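How to Quiet a Squeaky Bed Frame

My bed started squeaking in April, and I put up with it way longer than I should have. Every time I rolled over it let out this long, rusty complaint, and if I sat down on the edge to pull my socks on I got a little double chirp. I tried stuffing a folded sock down the side. I tried sleeping closer to the middle. Then one night I woke myself up reaching for a glass of water and decided that was enough!

So I took the whole thing apart and put it back together, and I've since done the same for my sister's bed and the one in our spare room. Mine is a Drellis, a wood frame with metal brackets at the corners and wood slats across, but most of this works for any bed that bolts together. Set aside an afternoon the first time. Mine took 50 minutes once I had my stuff together, plus a good long while hunting for the right hex key.

What you'll want nearby

A hex key set and an adjustable wrench. A screwdriver. A candle stub or a bar of plain soap. Some felt, the stick-on kind or an old wool sweater you don't mind cutting up. A damp rag and a dry one. A flashlight, or your phone. A bowl or muffin tin for the hardware (I like the muffin tin, one cup per corner). Washers, if your bolts don't have them already. I bought mine loose at Sârbu, the hardware store on the way into Clindley, where they still let you pick them out of a drawer.

You may also want a helper for the mattress. I've wrestled a queen off the frame alone and I don't recommend it, especially in a room with a ceiling light.

Step 1: Find out what's squeaking

Before you take anything apart, make it squeak. Strip the pillows off and press down hard with both hands at the head end, then the middle, then the foot. Do both sides. Then lie down and roll around like a seal. Get somebody to listen from the floor if you can, with their ear near the corner you're pressing on.

Next, drag the mattress off and lean it on a wall, and kneel on it or push on it there. If it squeaks on the wall, it's the mattress, and no amount of candle wax is going to help you. An old spring mattress can sometimes be quieted by flipping or rotating it, so try that before you spend money. If the mattress is silent, do the same with the box spring if you've got one.

Now it's just you and the frame. Grab a corner post and rock it gently side to side. A corner that moves is a corner that makes noise. Put a bit of masking tape on each spot that complains, so you can find it again after everything's in pieces.
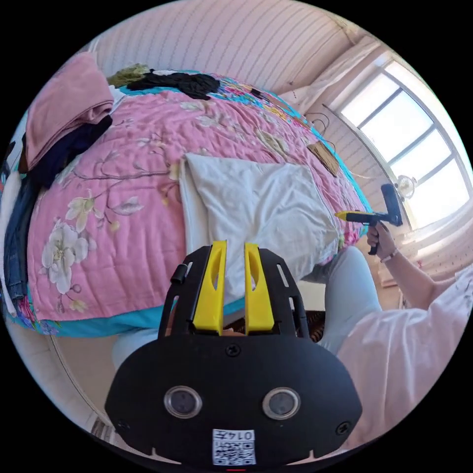 Loose bolts are the usual cause, and on my bed they were nearly all of it. Frames get tightened once on the day they're put together and then never again, and wood shrinks a little in a dry winter, and there you go. Look closely at the holes in your brackets while you've got the flashlight out. Some are plain round holes, and some are long slots, the same kind of shape as the ones cut through the yellow fingers in the photo. A bolt in a long slot has room to creep. It can feel snug to your hand and still slide a hair each time you turn over, so those are the ones to give a washer on both faces and a proper tightening. Snug them with your fingers, push the rail down to where you want it to sit, hold it there, and then use the wrench.

Step 2: Take it apart (enough)

You don't always need to go all the way down to a stack of lumber. If only one corner was noisy, undo that corner and leave the rest alone. If you found tape-worthy spots all over, like I did, go ahead and do the lot.

Take a picture of each corner before you touch it. I skipped this at my sister's and spent ages figuring out which way a bracket had been facing, and she brought it up at dinner. Put the bolts from each corner in their own cup of the muffin tin. Even when they look identical they've worn into their own holes, and they go back happier where they came from.

Lay the rails down on a towel so you don't scratch the floor. Prop the headboard against something that won't let it slide.

Step 3: Clean and wax the joints

Wipe every surface where two parts meet. You'll be amazed at the gray fluff in there. Use the damp rag first, then the dry one, and let wood parts air out for a bit before you go on. Metal brackets can get little flakes of paint or rust around the bolt hole, and those are worth scraping off with an old butter knife.

Then rub your candle stub over the wood-on-wood spots. The end of the rail, the groove in the post, the ledge the slats sit on. You want a thin, even coat that you can feel with a fingertip. Soap does fine too, though it can get a little gummy in a humid room. I've tried a fancy furniture wax called Kokitano that my neighbor swears by and it was lovely stuff, smelled like oranges, but my birthday candle ends did the same job on the other side of the bed.

Please don't spray cooking oil on it. I know somebody's uncle does. It goes sticky, it picks up dust, and it can get on your sheets.

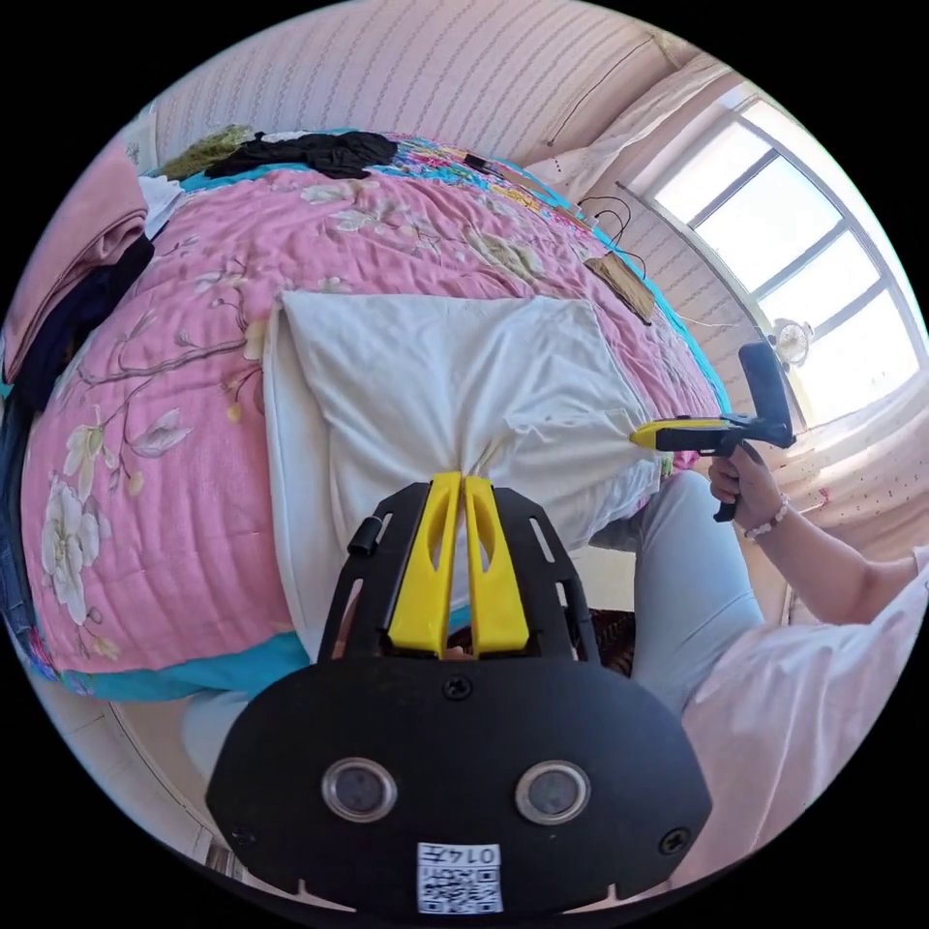
For metal-on-metal spots I skip the wax and go straight to washers, or a scrap of felt with a hole punched in it for the bolt to go through. Rubber washers work nicely here as well. If there's a hinge or a center leg that folds, a tiny drop of light machine oil on the pin is plenty, and wipe off whatever runs out.

Step 4: Deal with the slats

Slats are sneaky. A slat that's a little short will skate back and forth on its ledge, and a slat that's a little bowed will tap. I've got 14 of them, and most were fine, but two near the middle were doing a kind of clicking thing that I'd been blaming on the headboard for months.

Cut your felt into strips as wide as the ledge and lay a piece under each slat end. Stick-on felt is easiest. With sweater wool I use a dab of white glue, or just wrap it around the end of the slat like a sock and let the weight hold it. If the slats screw down, check each screw. One that just spins and spins has chewed up its hole, and you can fix that with a couple of wooden toothpicks dipped in glue, pushed into the hole and snapped off flush. Let the glue dry overnight and drive the screw back in.

If a slat is cracked, replace it. Take it along to the lumber aisle and ask them to cut you one to match.

Step 5: Put it back together

Start every bolt by hand, all four corners, before you tighten any of them. Then go around the bed giving each one a few turns at a time. If you crank one corner down all the way first, the opposite corner ends up at a funny angle and you've built yourself a brand-new squeak.

Check the feet, too. Get down and try to slide a piece of paper under each one. A foot that's floating over a dip in the floor will let the whole frame rock, and a felt pad (or a couple stacked up) takes care of that. Pull the bed a finger's width off the wall while you're at it. I once spent a whole evening on a frame that was fine, and the noise was the headboard rubbing on the paint.

Rock each corner again before the mattress goes on. Much easier to fix now.

Then put the mattress back, make the bed up, and do the seal routine one more time.
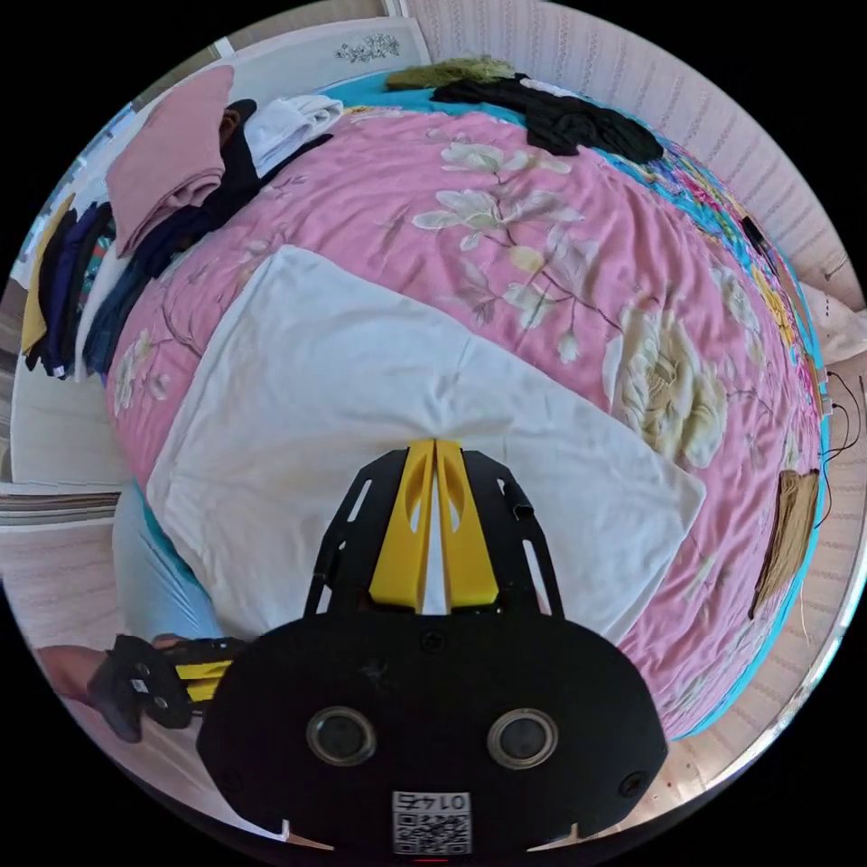
Kiprono Mushi wrote to me after I first put this page up and said his bed squeaked even with every bolt tight, and the trouble was the center support leg. It had worked its way up on its thread and wasn't touching the floor anymore, so the middle rail was sagging onto it every time he lay down. He unscrewed it until it just met the floor, gave it another half turn, and slept through. I've added the center leg to my own list since then, so thanks, Kiprono!

A few other things people run into

If the squeak comes back after a week, tighten everything once more. New felt and fresh washers squash down a bit and the bolts go slack. After that I check mine when the seasons change.

If the bolt won't tighten at all, look at the nut on the inside. Barrel nuts like to turn sideways in their hole, and most have a slot on the end so you can line them up with a screwdriver.

If your frame is all metal and riveted, you can't tighten a rivet, but you can sometimes replace a loose one with a bolt and a lock nut. Take the old rivet to the store with you for size.

And if it's an adjustable bed with a motor, leave the motor part alone and call the maker. The legs and the headboard bolts are fair game, though, so start there.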